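Amândio Veloso
8th June

1/ A few people asked how I went about repainting the kitchen table and the old desk, so I'm writing it all down in one thread. It's long. If you only want the paint part, skip to 9.

2/ Background: I rent a two-bedroom place in Ernham and I've been slowly replacing the stuff I moved in with. Most of what I have now came from the Magalhães secondhand warehouse out past the rail yard. Prices are fair if you go on a weekday morning. Weekends are picked over by ten.

3/ The kitchen table cost me $17. It had been varnished at least twice and somebody had kept hot pans on one end of it. Solid top, legs held on with bolts, one bolt missing. The desk was more, and in better shape.

4/ First thing, before any sanding: take it apart. Legs off, drawers out, handles off. Put the screws in a jar and write on the jar what they belong to. I skipped the writing on the desk and spent an evening sorting out which screws went with which drawer.

5/ Wash everything. Dish soap and warm water first, then a degreaser, then plain water. Kitchen furniture has a film of cooking oil on it even when it looks clean. Sandpaper clogs in that film and the paint won't hold over it. Let it dry overnight.

6/ Old finish can have lead in it. I bought a test kit and both pieces came back negative, so I went ahead. If yours comes back positive, stop there and look up your local rules before you sand anything.

7/ Sanding. I used 80 grit only on the burned end, then 120 all over, then 180. You don't need bare wood for paint. You need the shine gone and the edges of the chips feathered down so you can't feel them with a fingernail. Wear a real mask, the paper ones leak around the nose.

8/ Filler for the deep scratches. Two thin fills are better than a thick one, which shrinks and leaves a dip. I did one thick one on the desk and there's a dip. It sits under the lamp now.

9/ Primer. This is where I'd spend the money. Old varnish and tannin will bleed through water-based paint as yellow spots, sometimes weeks later. I used a shellac primer from Brirenell, two coats on the table and one on the desk. It stinks. Open every window and don't plan on eating in there that night.

10/ Clean your brush in denatured alcohol after shellac, water does nothing. Or use a cheap brush and throw it out, which is what I did the second time.

11/ Picking a color took longer than the sanding. The chart at the paint counter has 1,194 colors on it and I think I looked at most of them. I brought home a stack of cards and taped them to the wall next to the window.

12/ What helped was looking at the same cards three times: morning, late afternoon, and at night with the ceiling light on. Two greens I liked in the store went gray after dark. One of the blues looked purple under the bulb over the stove.

13/ Change your bulbs before you pick the paint, if you're going to change them at all. I had a warm bulb in one fixture and a cool one in the other, and the same card looked like two different paints.

14/ Tane Ellery talked me out of white. Tane's point was that a white table in a rental kitchen with white walls and white cabinets is going to look like a clinic, and every crumb shows on it anyway. I agreed after a day or so.

15/ So I'd narrowed it down to the blue-green range, somewhere between pool water and old bathroom tile. That's a wide range. Light aqua, cyan, turquoise, teal - stores use these names for whatever they want, so go by the card and ignore the name.

16/ Sample pots are worth it. Paint a piece of board at least a foot wide, two coats, and lay it flat. A table top catches light from above and a wall catches it from the side. A card taped to the wall is going to look darker than the same color lying flat. I would have gone a shade too pale without the board.

17/ It also matters how much of a color you see at once. On a card it's a small square. Over a whole surface it gets a lot louder, and small changes from one area to another start to show.

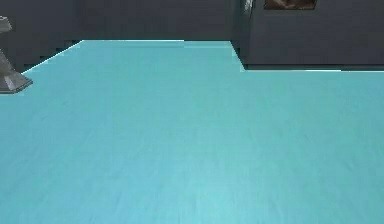 Turquoise over a big flat area, computer render. A bit paler toward the bottom center, a touch deeper out at the edges.

18/ I went one step grayer than the turquoise I started with. It's calmer with the floor, which is a brownish vinyl I can't change. The desk got the same paint so I only had to buy one can.

19/ Putting it on: foam roller for the flat parts, small angled brush for the edges and the legs. Do the edges first, then roll the top while they're still wet. Go the full length in one pass and don't go back over it once it starts to drag. Going back is how you get the texture.

20/ Three coats on the top, two on the legs. The can said four hours between coats. I waited until the next day each time. Light sand with 320 between them, wipe with a damp rag, let it dry.

21/ Topcoat. I used Tastar water-based clear, satin. Oil-based will yellow, and on a blue-green that pushes it toward plain green. Thin coats again. Stir it, don't shake it, or you'll be brushing bubbles.

22/ Dry and cured are two different things. You can touch it the same day but it's soft for weeks. I put a plate on mine after five days and it left a ring. Leave it alone longer than I did. Felt pads under anything heavy.

23/ Cost, since someone always asks: $106 for both pieces in supplies, and almost half of that was primer and topcoat. That doesn't count the sander, which I already had. It doesn't count the furniture either.

24/ Time: four weekends, but most of that was waiting for things to dry. Actual work was maybe an hour or two at a stretch. It's a fine project if you have another table to eat at. I didn't, so I ate on the couch.

25/ Things I'd do differently. Label the screws. Fill in thin layers. Buy the better roller sleeves, the cheap ones shed and I picked fuzz out of the second coat with tweezers.

26/ Next up is a dresser with a stuck bottom drawer, but that's going to wait for December when I have time off. If anyone has a way to fix swollen drawer runners without planing them, reply here. I've tried candle wax and it helped a little.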